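Keeping a Household Inventory: Notes After the First Year

It has now been a full year since this household resolved to compile and maintain a written inventory of its possessions. Several readers have written to enquire how the exercise has progressed, and Azlan Tjoa has asked on two occasions whether the original spreadsheet may be shared. The present post sets out the method adopted, the difficulties met and the changes made in June, when the contents of the loft were added.

The reason for beginning was a dull one. Our contents insurance came up for renewal and the form requested a total value for everything in the house. In previous years I had entered the same figure as the year before, with a small increase for good measure. On this occasion I attempted to justify the figure and found that I could not. I did not know what we owned, when most of it had been bought or where the receipts were kept.

The first version of the inventory was written by hand in a ruled notebook, one room to a page. This was abandoned within a fortnight. Rooms do not divide evenly into pages, and items move. A lamp recorded in the front bedroom was later recorded in the study as well, and the household was credited with two lamps. The notebook has been retained for reference, although the kitchen section is now difficult to read owing to a spill of stock.

The second version, which remains in use, is a spreadsheet with one line per item. Each line gives the item, the room, the month and year of purchase where known, the price paid, an estimate of the present cost of replacement, and a short reference to the receipt or other proof. There is also a column headed Remarks, and I would advise anyone starting out to include one. Ours contains entries such as "left hinge replaced", "on loan to Shewit" and "do not put in dishwasher".

At the end of the first year the list stood at 256 lines. Items of low value are grouped by drawer or shelf, so that all table cutlery is a single line, as is all bed linen in the airing cupboard. I had begun by listing such things singly, and spent a whole evening on tea towels before accepting that this served no purpose.

Valuation

The question of value caused more disagreement in the house than any other. Our policy pays for replacement as new, and the price originally paid is therefore of limited use. A dining table bought second-hand for £77 could not be replaced for that sum, and a comparable one would cost several times as much. After some discussion it was agreed that the higher figure should be entered and the original price kept beside it.

The largest correction concerned books. I had always supposed that the books were worth very little, as most were bought cheaply. When they were measured by the shelf and an ordinary price applied to each, the total came to £2,253, and this with the atlases left out. The atlases have since been entered on a line of their own.

Clothing was a similar case. A winter coat is easily remembered, while shirts, shoes and jumpers are not, and it is these that make up the greater part of the sum.
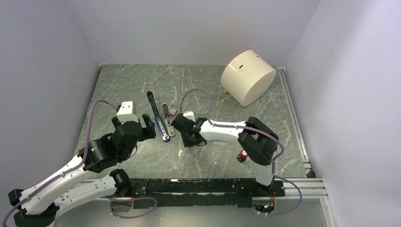 Receipts were addressed next. Until last year they were kept in a biscuit tin, a kitchen drawer and the glove compartment of the car, according to no principle that anyone could recall. All were gathered on the dining table and sorted by year. Thermal paper fades, and a number of the older slips had gone entirely blank. Those still legible were scanned, given a number and placed in a concertina file. The number is what appears in the spreadsheet.

Where no receipt survives, a bank statement or an order confirmation has been used. For gifts and inherited pieces there is usually neither, and a dated photograph with a note of where the item came from is the best that can be managed. My grandmother's sewing box is recorded in this way, as are the brass scales from the house in Almont.

I was advised by Shewit Lemma, who has kept an inventory of her own for far longer than I have, to open every cupboard and drawer while taking these photographs. The advice was sound. My first set showed a series of tidy rooms with the doors closed, and would have been of very little help to anybody trying to establish what was inside them.

The loft

The loft was left until June on account of the cold. It took three mornings, beginning at 7 a.m. so as to finish before the heat built up under the tiles. We found two suitcases previously believed lost, a box of curtain rings, a quantity of preserving jars and the greater part of a tent. The poles have not been located.

Each box in the loft now carries a number on two sides, and the spreadsheet gives its contents. I would recommend a thick marker and plain parcel tape, as the paper labels used at first came away after a few warm days. Boxes holding anything that would suffer from damp have been moved away from the eaves.

A rule has also been introduced that nothing may go into the loft without a line in the list. Compliance has been uneven – a fan heater and a bag of Christmas ribbon are known to have gone up without being entered – but the position is much improved on previous years.

Upkeep

The inventory is reviewed every three months. New purchases over £100 are entered in the week they arrive, and smaller ones are left for the review. When an item is sold, given away or broken, its line is moved to a second sheet marked Former. I had intended to delete such lines, but the second sheet has proved useful on several occasions, chiefly in settling whether we still own a thing before a search is begun.

A copy of the file is held outside the house, together with the scanned receipts. Azlan holds ours and we hold his, each with a password. Copies are exchanged after every review. Any reader whose only inventory is kept in the same building as the goods it describes may wish to attend to this first.

With regard to the request for the spreadsheet, a blank version with the column headings and two sample lines will be made available once I have removed our own details. The garage has yet to be listed. It is expected to require a separate sheet for screws and fixings, on which suggestions from readers would be welcome.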